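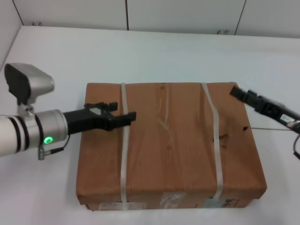
Slide 2. What we need to buy, and what can wait

Good afternoon. My name is Tiburcio Quintero and I do the equipment planning at Flelto. Speak slowly here, let people look at the slide.

Point to the two straps and then to the torn place on the right of the lid. Say: the boxes we receive are like this one, with straps, with labels, with damage. When we ask a supplier for a price, we must send him boxes of this kind and not new ones.

Slide 3. The money

Two arms with grippers and wrist cameras take 56 per cent of the budget. Table, cables and safety work take nearly 30 per cent. The rest is for spare parts and training. In our first plan for Kistthorpe we had forgotten the spare fingers, and we paid for them from the travel money. Ask who in the room has a separate line for spares.

Slide 4. Time

Galindo asks 60 days for delivery. Porora is faster, but the service contract is for one year only. I prefer the longer wait. If the order goes out after December, the price list changes, so the signature must come before.

Slide 5. Questions to the supplier

Who replaces a broken cable, and in how many hours?
Can we rent the second arm for the first five months?
Is the camera software included, or do we pay every year?

Stop here for questions. The cost table is on the last page of the handout.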